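Notebook, chores bench
May, start of shift 8:15

Where we are

Question on the board is still the same one: can any of this do a household chore without a person standing next to it. Putting down what I have before the Tellosano call so we argue from the same page.

Towel folding on the fixed arm. Flat square towels, one at a time, fed by hand onto the mat. It folds them. Slow, but the stack is straight enough that I would put it in a closet. Give it two towels stuck together and it folds both as one and reports success. Filed under Carkness issues, same as last month.

Dish rack. No change. Plates fine, bowls fine if they face the right way, anything with a handle is a gamble. Not touching this until the new wrist mount is on.

Bin sorting for Vonditura (their shop floor, mixed hardware in trays). Best result we have. 1807 picks logged, 1460 went to the right tray on the first try. Most of the misses are flat washers. Their supervisor wants to know if it can run over lunch with the lights off. Told them no, the camera needs the lights, and somebody has to clear the washer jams anyway.

Soft goods

This is the part I keep coming back to. People ask about vacuuming and dishes, but in my own house the chore that eats the time is small cloth stuff in the wrong place. Rags, socks, dishcloths. Every one is a different shape each time it gets put down.

Policy on the bench now was trained on 3000 demonstrations, of which 811 have more than one fabric item in reach. I think that split is the problem. With a single cloth on a bare surface it picks a sensible corner. With a pile it goes for the brightest color and grabs whatever comes with it. Tried slowing the approach, no difference. Tried a lighter squeeze, dropped more. Put the squeeze back to where it was.

Things that confuse it, from the Chou review:
- knits. The fingers hook in the ribs and the whole item lifts even when the grasp was poor, so the log looks better than it should
- prints on the table covering. A busy oilcloth gets segmented as objects
- hard sunlight. A shadow edge across a box reads as the edge of a cloth
- sponges in among cloths. Soft, but they need a different squeeze

The open box of mixed cloths has all four in one place, so that is my pick for the test setup. Pink sponge lying in the middle with the dark brown knit against it, leopard print at the bottom of the pile, checkered oilcloth under the box and the tissue packet off to the side. Goal is to empty the box one item at a time and leave the packet alone. A person does this without looking.

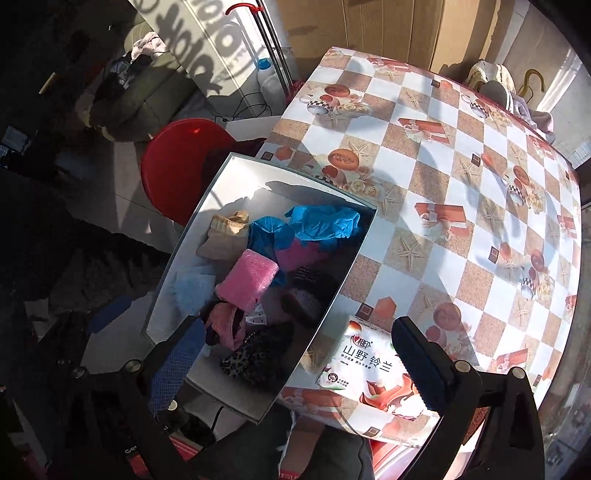
To do

1. Relabel the multi-item demos. Mark every grasp that lifted more than one thing as a miss, even if it was marked good at the time.
2. Add a weight check after lift. Cheap, and would catch the double towels too.
3. Ask Tellosano if the finger pads come in a softer grade. Last batch took two weeks, so order before we need them.
4. Run the box test in morning light and again with the blinds down. Same start pile both times as near as we can manage.
5. Send Vonditura the washer numbers with the failures left in.

My answer for the call: shop-floor sorting yes, with a person in the building. Towels yes, if someone feeds them. A box of rags, no. I would not give a date for it either. If they push, say we will have box test results to show and leave it there.

Bench left powered down, mat rolled up on the shelf. Left wrist cable is getting stiff near the connector, swap it before the next long run.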